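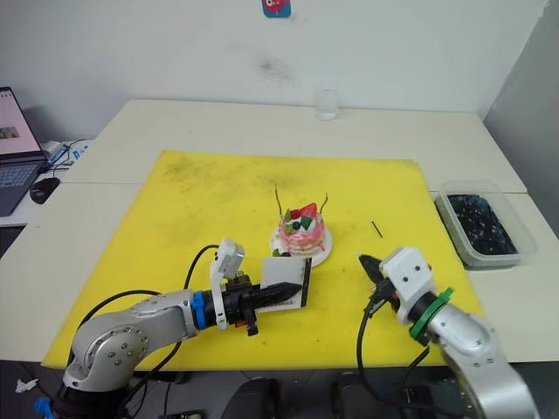 Hetisside wrote:

> Can we please stop doing birthdays on the list? I joined for the
> Cavgate allotment news and in July I had more birthday greetings
> than slug warnings. Most were for people I have never met. One was
> for me, and it was the wrong month.

Print this message | E-mail this message

I've let this one sit overnight in the hope that it would answer itself. It hasn't, so, as one of the 2 moderators, I suppose it's mine.

First, sorry about the wrong month. The birthday list was typed up from the old paper sign-up sheets, and whoever filled in yours made a 1 that looks very like a 7. It has been put right. You will now be greeted in January, unless you'd rather not be, which I gather is the point.

Second, the slugs. Anyone may warn anyone about slugs at any time. The reason we had so few warnings in July is that it was dry, and the slugs were all round at mine.

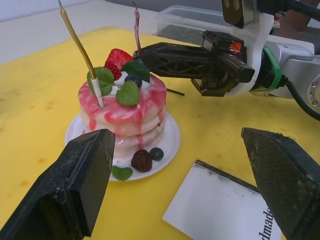 The awkward part is that the greetings are the only thing some people ever send. We have 234 addresses on the list, and a good many have been silent since the great hosepipe quarrel. Then somebody at the Marar end turns seventy and out they all come, with exclamation marks. Two of them even paid their water money afterwards.

I did go and look in the archive, which holds 3,356 messages. Plenty are birthday greetings. Plenty more are people replying to all to ask others not to reply to all. If we are throwing things overboard, I know which pile I'd start with.
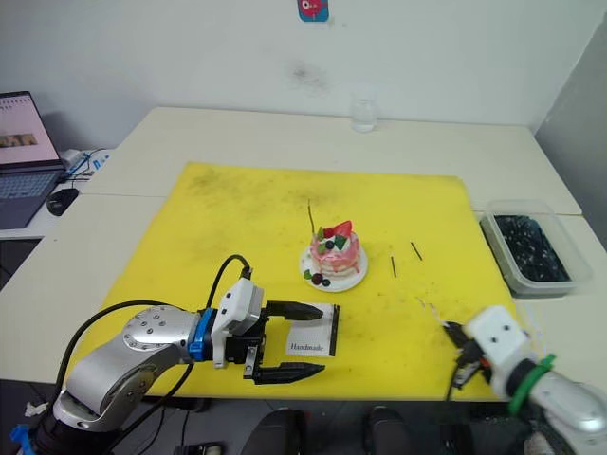

Pink, with a strawberry on top.

So, a proposal. Birthday messages go out with BIRTHDAY at the front of the subject line, in capitals, and those who don't care for them can set their mail to bin the lot. One greeting per birthday to the whole list. Everything after that goes to the person concerned, privately, where you can be as soppy as you like.

Big birthdays will still be kept in the hut on the Jurov side. Bring a chair. Please also bring back the chairs from last time.

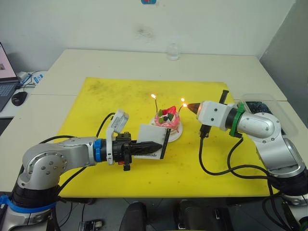
Both candles lit.

If you object, write to me and leave the list out of it. The gate code is unchanged.

The list moderator (mornings)

We use cookies to remember your settings. Accept | Manage

Comments

plot_by_the_tap: Fine by me. Does a wedding anniversary count as a BIRTHDAY?

beanrow: Happy birthday to whoever it is today.

Hetisside: It's January the 7th, not the 1st. But thank you.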